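Animal guessing board, French cards. Quick review

Posting this fast before school pickup so forgive the typing.

Bought secondhand through the Naden swap page, 19 dollars, French-language animal version of the who-is-it style game. Eluned Prosser from our French playgroup had recommended the format ages ago. We're in Clarkness, English at home, kids in early immersion, so anything that gets them saying French words without a worksheet is a win in my books.

How it plays

You know how it plays. Pick an animal, ask yes/no questions, flip the flaps on the ones it can't be. Two players. We do it in French as far as we can and then it slides into English around the third question. "Est-ce qu'il a des plumes" is now a household phrase.

Good stuff

The cards. Bright, silly, a bit mad. Every animal has its name on a strip under the drawing so a new reader can check for themself. My youngest learned chouette and escargot in one rainy afternoon in November and has not stopped since. Rouge-gorge took longer. Lots of gargling.

The flaps are satisfying. Good colour, easy to see which ones are up and which are down from across the table. Small fingers manage fine.

Animals are better than faces for this age, imo. No "is it a man" to start every single game. You get do you have fur, can you swim, do you have more than four legs. Pieuvre wins that last one, chenille starts a fight.

Not so good

Flaps get knocked. Bump the board and you lose your place, then there is arguing. Put it on something solid, not the couch.

The cards sit behind the flaps and you have to slide them in yourself. Tedious the first time. Do it the night before, with a coffee. Ours went in crooked and I redid half of them. Tõnu Kalniņš down the street has the same set and says his went in no trouble, so maybe just me.

Drawings are very cartoony. My oldest asked if the ours polaire was a spy. Colour questions are tricky too becuase these animals are not always the colour you'd expect. Agree on the rules first: the real animal, or the one on the card? We go with the card now.

No pronunciation help in ours. If your French is rusty have your phone handy.

Close-ups of the board, singe and chat both in there
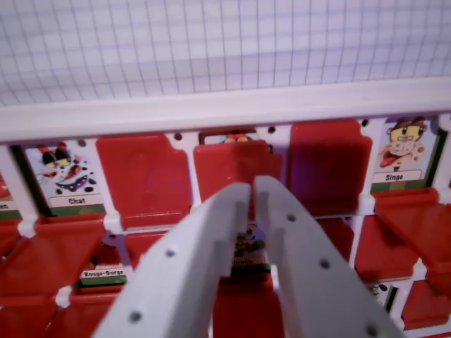
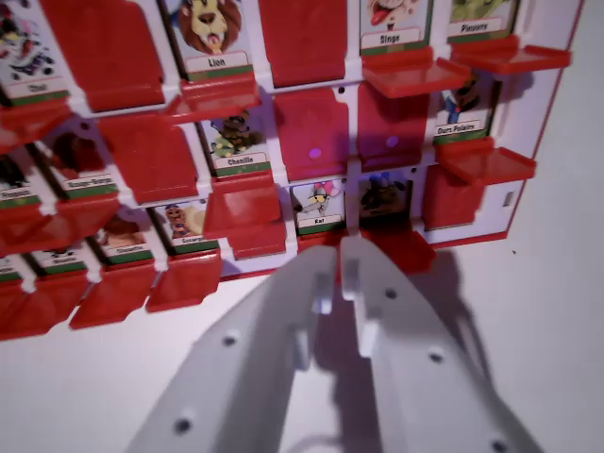 Who it's for

Five and up I'd say, four if someone patient sits beside them. Older than nine they'll figure out the best questions and it's over in minutes. Good for grandparents. Good for a French classroom, the free time corner. Not great in the car, obviously.

Would I pay full price? Probly yes, under 30. At 19 it was a steal.

Four stars. One off for the card sliding. Check all the cards are there if you're buying used, ask the seller to lay them out on a table for you first.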